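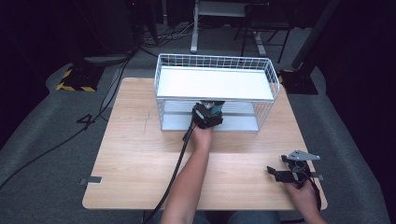

Issue 24, page 40

Wire Organizers: Your Questions

Readers of the Plunville Household Sheet write in about storage more than any other subject, and lately most of the letters have been about two-level wire organizers, the white kind with a flat top and a shelf underneath. We have doubts about a good deal of what gets said in their favor. These are the questions that come up most.

Do I need one?

Probably not. If the stuff on your table has a drawer it belongs in, put it in the drawer. An organizer makes sense when you have small things you use every day and no drawer within reach. If you are buying it to hold things you haven't looked at since August, you are buying a shelf for clutter.

Does a second level double my space?

The packaging likes to say so. You get a second surface, but the lower one has a ceiling, and whatever is too tall for it goes back on top with everything else. Measure your tallest item before you believe any claim about doubling. A reader in Daltden told us she bought two and ended up with less room to work than she had before.

What should go on the lower shelf?

Flat things, and things you can grab without looking. Notepads, a stapler, folded dishcloths, a box of tea. You reach in from the front, so anything at the back gets forgotten unless it is wide enough to touch from the opening. One row deep is plenty.

And the top?

Whatever you pick up most. A raised rim stops a pen from rolling off, but it won't hold back a tall bottle that gets bumped. Keep the heavy items low.

Where on the table should it sit?

Toward the back, with the open side facing you. That leaves the front half clear for whatever you do there. People put them in the corner to save space and then find they are leaning across the table all day. Try the middle of the back edge first and see if you hate it.

Will the wire scratch my wood-grain table?

It can. The risk is in dragging it, particularly with a load on. Lift it, or stick felt pads under the base. Felt pads come off, though, so check them once in a while. Faint scuffs on a light laminate top are hard to see from a standing height anyway, and we would not spend money on a special mat to prevent them.

Can I get scuffs out of laminate?

Sometimes. A damp cloth and a drop of dish soap will take off a mark that is sitting on the surface. If the finish itself is worn, no cream is going to grow it back, whatever the label promises. Don't use scouring powder. We have had letters from people who turned one thin line into a dull patch the size of a saucer.

Is white a mistake?

It shows coffee and it shows dust. It also shows you when it needs a wipe — some of us count that as a point in its favor. Under a bright ceiling light a flat white top can throw a glare, so if you read or sew at the same table, you may want to lay a cloth over it.

How do I clean between the wires?

Take everything off, carry it to the sink, and use an old toothbrush and warm soapy water. Dry it right away, especially at the joints. Wiping the grid square by square with a cloth is a fine way to lose an evening.

How much weight will it hold?

We don't trust the numbers on the box, which rarely say whether they mean per level or in total. Load it a little at a time and look at the shelf from the side. If it bows, take something off.

Is the Mokoena better than the Driltodum?

We get asked this constantly. We have handled both and would not pay extra for either name. Press down on one corner in the store. If it rocks, leave it there.

My table stands on carpet and everything wobbles. Is it the organizer?

Check the table first. Push on it with nothing on top. Carpet gives under the legs, and a wobble that starts down there will travel up into whatever you stack above.

How often should I sort it out?

When you can't find something. Weekly schedules look good on a refrigerator door and last for two weeks.

Can I send in a question?

Yes. Write to Box 544, Plunville, and keep it under 200 words. We can't return photographs.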